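# Oiling a worktop, and then leaving it alone

2026-03-16

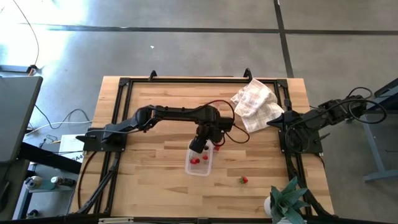

*Butcher-block top, blond and honey-coloured strips.*

I have now oiled enough wood in this house to have a routine, and a few people have asked for it, so I'm writing it down. Most of it applies to any solid wood surface that gets food, mugs and elbows on it. If yours is varnished, none of it will help and you can stop reading.

The first thing is to find out what's already on it. I put a few drops of water on the wood and go and do something else. If the drops are sitting up in beads when I come back, there is still a finish of some kind. If they've sunk in and left dark spots, the wood is ready for oil and has probably been ready for a while.

Sanding is the part people skip. I start with 80 grit only if there are burns or black rings, and even then only for as long as it takes to get rid of them. After that I go finer until the surface feels even under my palm. Always go with the grain. I used an orbital sander on our kitchen worktop and a block by hand on the shelves, and I preferred the block. It's slower but you can hear what you're doing, and the dust stays roughly where you left it.

Vacuum, then wipe with a barely damp cloth. The damp raises the fibres a little. Let it dry and give it one light pass with your finest paper.

For the oil I use Salura, mostly out of habit. Vilja Hirvonen, who taught the evening class I went to, used Mustonen and thought everything else smelled like a boatyard. I tried a tin of hers and couldn't tell them apart once they'd cured. Mustonen is thinner and goes on more easily in a cold room. I have also tried Clulo, which went sticky on me, though I put it on too thick and that may be the whole reason.

Thin coats. Pour a small amount, spread it with a lint-free cloth and leave it for the time on the tin. Then wipe off everything that hasn't gone in. This is where it goes wrong if it's going to. Any oil left standing on top turns to a tacky film, and the only cure I know is to sand it off and start again.

I leave 12 hours between coats and do 2 coats on something that has been oiled before. Bare wood wants more. End grain drinks it, so go back to the ends while you're waiting.

Rags: lay them flat outside to dry, or put them in a tin of water with a lid. Oily rags bundled up in a bin can heat up and catch fire by themselves. I keep an old paint kettle by the back door for this.

After the last coat I leave the surface alone for about 9 days before putting anything heavy or wet on it. That's a nuisance in a kitchen — we ate off trays in the sitting room last May and got quite used to it. Light use is fine sooner if you wipe up spills.

Day to day I use a cloth and a drop of washing-up liquid, and nothing with bleach in it. Small scratches I leave. The shelves are due again before summer, and the underside of the longest one has never been done at all, so that's the next job.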